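Our project for the Woltonura course started back in September with a very plain question, which was how a small shop ought to set out its packing table so that the mail bags don't end up in a heap. We spent 8 weeks on it, a good deal longer than we had promised each other, and I think we all grew fond of the room in the process. It has big windows with green trees and a blue glass building beyond them, and I'm sure the daylight kept us cheerful on the long afternoons.
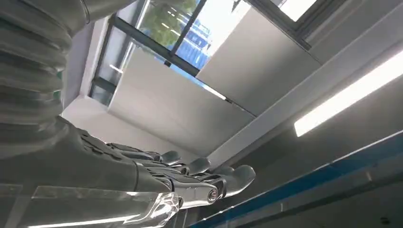 Materials and Layout

We used ordinary shipping bags, the pale plastic kind with large black lettering and a thin red stripe. They crumple very easily, and I had not given that much thought before we began. A crease can run right across the printing, and the QR code is down near one corner, so you often have to turn the bag and smooth it out a bit before you can find what you want (Fadime Işık became wonderfully patient at this).

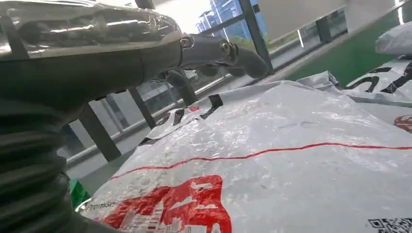 Titilayo Ekpo felt we should have tried stiff boxes as well, because a bag that flops over teaches you more about bags than about tables. It was a fair point, and we argued about it happily over lunch, but by then we had settled on bags and wanted to do them properly.

For the final layout we put a dark green mat on the table, with the bright green crate on one side and the shallow metal tray on the other. Bags wait on the tray and go into the crate, and the mat gives you somewhere to lay one down while you think! 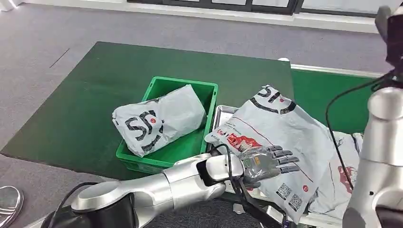 Figure 3. Crate on the green mat, tray beside it.

Doğukan Bayram would like to try a deeper crate next term, and I would love a second tray. Our notes were handed in on 20 Dec 2021, with the table plan attached at the back.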